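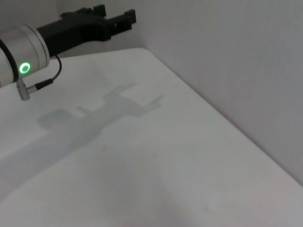

Rustside Hill Climb adds a spectator bank at Urham Corner for July

I've been going up Rustside hill with a flask and a folding chair for years, long before I ended up running the press desk for the event, so I'm more than a little pleased to share this one. We're opening a brand new spectator bank at Urham Corner this July!

If you know the course, you know Urham. It's the tight left-hander after the long straight, where the riders brake late and the sidecars get very, very busy. Until now you could only hear it from the lower field (great noise, no view). The new bank has room for 427 people, with grass seating, its own food stalls and a path back to the paddock that takes 3 minutes at a stroll.

Medimetti is back as our main sponsor, and Lamptey is looking after the timing screens, including one right across from the new bank. We have 40 sidecar crews entered so far, plus the solos and the classics, and we're hoping for a crowd of 4000 over the weekend.

Bank passes go on sale at 9 a.m. on the first of the month from the Rustside ticket page. Kids under 12 get in free with an adult. Dogs are fine on a leash, but please bring them water and keep them well back from the fence.

Press passes and interview requests: email the Rustside press desk and I'll get back to you, usually the same day.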